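Durnow Home Help
Home | Ask | Topics | Members | Log in

Topics > Utilities > Electric bills

Electric bill jumped after moving, same habits as before

Posted by Citlali Sandoval, Jul 16, 2024

I moved to a one-bedroom rental in March. In my old place I used close to the same amount every month and never thought about it. My latest bill here shows 528 kWh, and the utility's website says the previous tenant used a good deal less for the same month last year. I work from home two days a week and I don't run the air conditioning at night. The water heater is electric, in a closet off the hallway. I don't have an electric dryer.

I've already called the utility and they said the reading was an actual reading and not an estimate. They offered to send someone to test the meter but there is a fee if it tests fine.

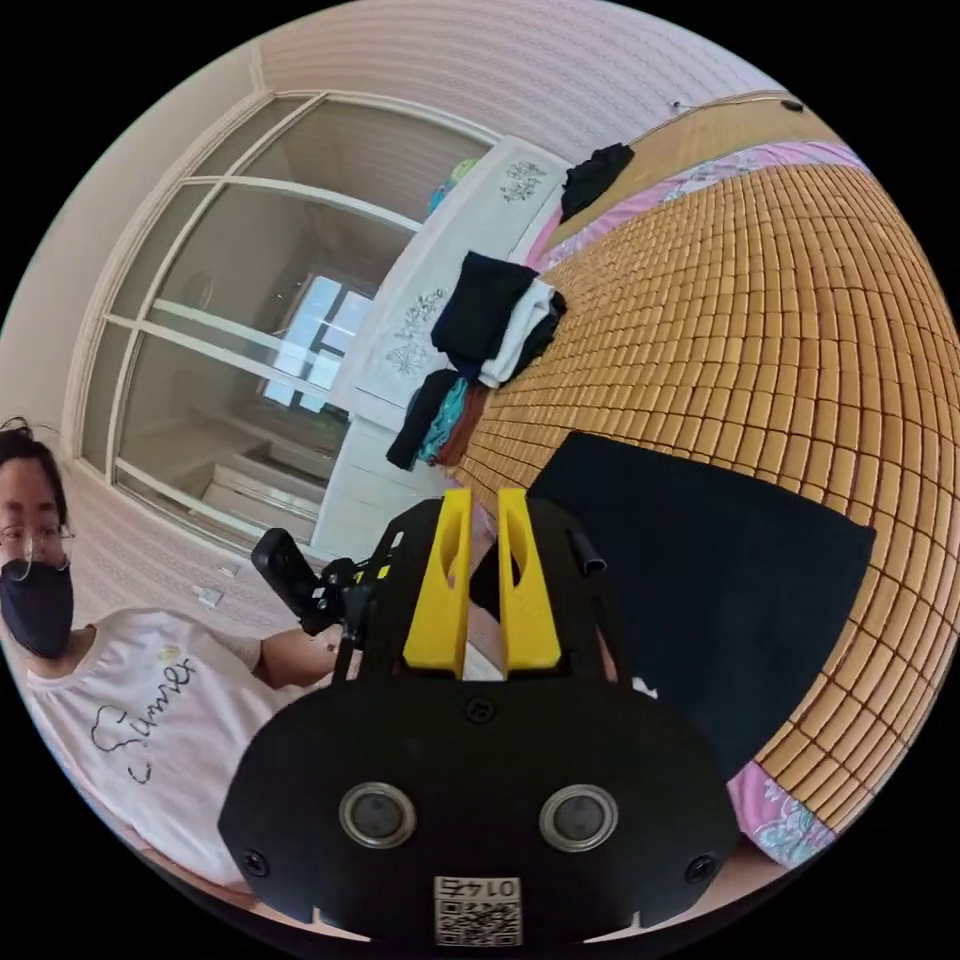 My lease says the landlord handles the water heater and anything wired in. Before I write to him I'd like to have some idea of what the problem is. Is there a way to narrow it down without hiring an electrician?

gallagher_61

Do a breaker test before you pay for anything. Turn off everything you can, then go look at the meter. If it is still moving at a good clip, have someone shut off one breaker at a time while you watch. When it slows down a lot, you've found the circuit. Leave the main alone, and if the panel feels warm or smells burnt, stop and call the landlord that day.

With an electric water heater I would look there first. A leaking hot water line under the floor will keep the heater running all day and you may never see a drop. Check the thermostat setting too, but shut off the heater's breaker before you take the cover off. Mine was set to 150 when I moved in. I put it at 120 and the next bill was lower.

Also make sure the meter number on the bill matches the one on your meter. In older buildings they get swapped – I paid for the upstairs unit for most of a year.

Nosport

its the AC. everyones bill went up this summer

Voltison

The meter number check above is a good one and costs nothing. I'd add a plug-in watt meter for the refrigerator. Leave it on for a full day, since the compressor cycles and a short reading doesn't tell you much. An old fridge with a bad door seal can add a lot.

When you write to the landlord, include the bill, the date of your breaker test and which circuit was drawing power. Keep a copy. If it does turn out to be a leak, ask about a credit – some will give one and some won't, depending on the lease.

Related topics
Who pays for a running toilet in a rental?
How to read a digital electric meter
Water heater makes a popping noise
Budget billing, worth it or not?

Contact us | Copyright Durnow Home Help | Back to top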